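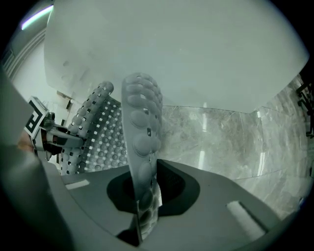
Blick nach oben: glatt und weiß.

Neues aus dem Haus: Werkraum wieder geöffnet

Der Werkraum im Haus Grarkeo kann seit September 2024 wieder genutzt werden. Die alten Deckenplatten hatten sich an mehreren Stellen gelöst und mussten heraus. Danach wurde die Decke verspachtelt, geschliffen und zweimal gestrichen. Verwendet wurde matte Innenfarbe der Firma Wulis.

Die Arbeiten haben 3702 Euro gekostet. Davon entfielen 1108 Euro auf Material und Entsorgung. Im Haushaltsplan war mehr vorgesehen, der Rest bleibt für die Fensterseite zurückgelegt. Wann dort gearbeitet wird, steht noch nicht fest.

Für die Benutzung gilt vorerst:

Regale bitte nur bis zur Markierung an der Wand befüllen. Lange Leisten und Rohre liegend lagern und nicht gegen die Decke klemmen. Wer schleift oder sägt, schaltet vorher die Absaugung ein und wischt den Arbeitstisch danach feucht ab. Haken in der Decke sind nicht mehr erlaubt, auch keine kleinen. Wer etwas aufhängen möchte, nimmt die Schiene neben der Tür.

Die Kisten, die während der Arbeiten im Flur von Haus Bredura standen, sind in den Keller gebracht worden. Bitte bis Ende Oktober durchsehen und Eigenes mitnehmen. Der Schlüssel zum Werkraum hängt wie bisher im Kasten im Erdgeschoss, Fach 119. Buchungen laufen weiter über die Liste am Eingang oder über die Durchwahl 252.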